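Wollgate FAQ

Questions we keep getting by email, answered in one place. Last touched November. If yours isn't here write to Faraji Ogola, address at the bottom.

What is Wollgate?

A method for teaching a mobile robot to find and fetch things indoors, trained in simulation only. Also the name of the code. Sorry, same name for both, too late to change.

What's the actual result?

Policy trained on 148 rendered rooms, tested on rooms it never saw. Success on the held-out rooms: 67 percent. Baseline (same network, no replay step, see below) does worse on every room type we tried. Full tables in the paper, don't quote the numbers off the old slides.

What's the replay step?

Short version: when the robot fails, we put it back a little before the failure, same room, nudge the lighting and the start pose, let it try again. Failures get replayed more than successes. That's most of the idea. Long version is section 2 of the paper.

So it's just data augmentation?

Partly. The nudging is. Choosing which moments to replay isn't, and that's where most of the gain comes from. We ran them separately, there's a table.

Why do the rooms look so rough?

Cheap textures, on purpose. Low-res wood, soft plant leaves, mottled furniture. Renders fast, and the policy didn't do better with nicer ones in our tests. We'd take more rooms over prettier rooms any time.

What makes a room hard?

Narrow floor, mostly. Big furniture on one side, wall on the other, things standing on the floor in between. Bins are bad, as the robot loses the bottom half of them when it gets close. Low crates too. Anything tall is easy by comparison.

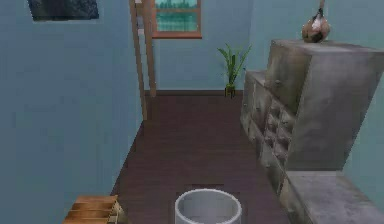

Tedudgate Robot Learning Group, Mbwambo Lab

Corridor-type rooms like the one with the gray cabinet and the white bin are where the baseline falls down worst. It drives fine until there's something low in the foreground and then it dithers. With replay it dithers less. Still dithers.

Does the robot see the whole room?

No. One camera view at a time, no map handed to it. High stuff gets cropped, so a window or a vase on top of a cabinet may only be half there. We don't correct for that.

What resolution do you render at?

Training is small. The videos on the project page are 1080 lines so people can see what's going on, but the policy never gets those.

Have you run it on a real robot?

Not for this paper. No real-world numbers, please don't cite us for any. Transfer is the next project (working name Claltton) and there is nothing to share yet.

Can I get the rooms?

Yes, all of them, with the train/test split. Please keep the split. We've had two people write in with great scores who had trained on the test rooms.

Can I add my own rooms?

Yes. The loader wants a floor mesh, the objects as seperate files, and a start pose. If the robot spawns inside a wall, your units are wrong. It's always units.

How long does training take?

Depends on your hardware. Overnight on ours. If the loss is flat after the first hour kill it and check the reward config, theres a default in there that switches replay off.

Do failures include timeouts?

Yes. Timeout, collision, dropped object, all count as failures. Timeouts get replayed from earlier on than the other two.

Which version matches the paper?

The tagged release. Main branch has moved on and gives slightly different numbers.

Who do I contact?

Faraji Ogola for code and rooms. Bug reports go in the tracker, with the config file attached please. Replies can be slow near deadlines.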